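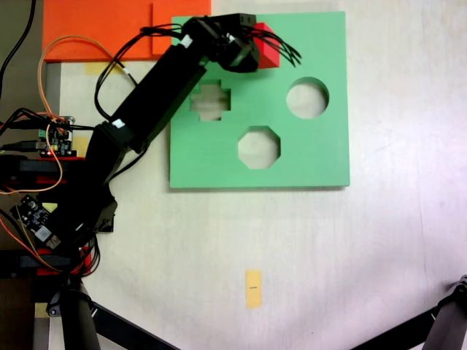 OK so tickets. Got them. Two of them, section 108, not the floor because I am not made of money and also my knees. Bangash is coming to Sitdale in December and I have been useless all morning.

If you've read this blog for any length of time you know I missed them last time around. Had the flu, gave my ticket away, listened to the live album in bed feeling sorry for myself. So this one matters. I had the presale code on a sticky note, a backup code in my email, laptop plugged in, phone plugged in. Logged in at 9:40 for a 10:00 sale. Waiting room said hang tight. I hung tight.

Then the queue dumped me out. Page went white, came back, asked me to sign in again. By the time I got back in the lower bowl was mostly gray dots and the seats I did get in my cart vanished when I hit pay. Twice! The third try stuck. $119 each before fees and I'm not going to type what the fees were, I've decided to treat them as weather.

Quick word on the presale thing for anyone trying in the general sale. The code goes in BEFORE you pick seats, there's a little box up top that's easy to scroll past on a phone. I scrolled past it. Filter also defaults to showing resale, turn that off or you'll think everything costs a mortgage payment.

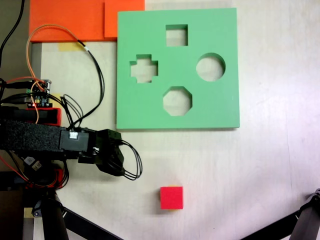 Now, the opener. Pekitz. I know some of you are going to groan because the second record was kind of a mess, and fine, it was. But the first one? Start to finish, no skips. I saw them in a room that held maybe a third of what it should have, bad sound, singer with a cold, and they still flattened the place. The drummer plays like the kit owes her rent. Please get there in time for them. I beg. Every arena show I go to, half the seats are empty for the opener and then people complain they never find new music.

Set time stuff, as far as I can tell from people who caught the early dates: doors 6:30, Pekitz at 7:30, Bangash somewhere near 8:45, and they've been playing up to 90 minutes. Which is short for them. Some nights shorter. I'm hoping they stretch out a bit for us but I said that about the last three bands I saw and was in my car by 10:30 every time.

What I want to hear, no particular order:

Trustilberg. The long version, with the organ part. They've been opening the encore with it on some dates and dropping it on others which is just cruel
Anything off the first EP, I'm not picky
The slow one from side two that they never play. They won't play it. I'm putting it here anyway
NOT the cover. Everyone's heard the cover

Parking. The garage next to the arena wants you to prepay now and it's a rip off. I park over by the old bus depot and walk it, fifteen minutes, well lit, and you're on the road while everybody in the garage is still sitting there honking on level 4. In December that walk will be freezing but I'd still rather. Wear real shoes.
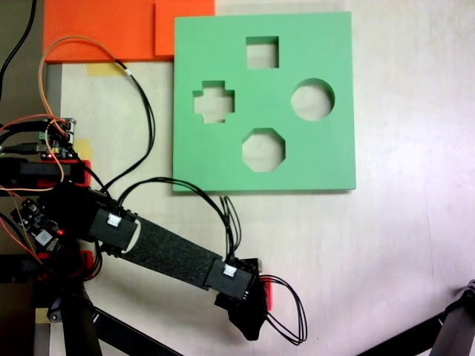

Bag rule changed too, or it had when I was there in the fall. Small clear bag or a tiny clutch, that's it. They made a lady in front of me walk hers all the way back to her car and she missed the whole first band. Water bottle has to be empty and soft plastic. Earplugs are fine, bring earplugs, my left ear still rings from a show I went to in college and I wish I'd been less cool about it.

Food situation is the same as ever. There's a taco window on the upper concourse behind the 200s that never has a line – go up, get your tacos, come back down. Merch, go early. The line after is terrible and all they'll have left is XS and that one tan hoodie nobody wants. I kind of want the tan hoodie.

Seat report on 108: it's off to the side, a little behind the soundboard if the floor plan is right. I've sat one section over and the sound there was really good, better then the floor where it's all kick drum and somebody's elbow. You do lose a slice of the screen on the far side. Don't care.

I still need to figure out who gets the second seat. My sister says she's in, but she said that about the summer festival and then bailed for a baby shower, so she has till the end of the month and after that I start asking around at work. Must know at least five songs. Must not talk during the quiet ones.

Ok lunch is over. Going to play the first EP on the way home with the windows up so the neighbors don't have to hear me try the high part. General sale opens at 10 tomorrow morning, put the code box thing in your brain, good luck, tell me in the comments where you ended up sitting.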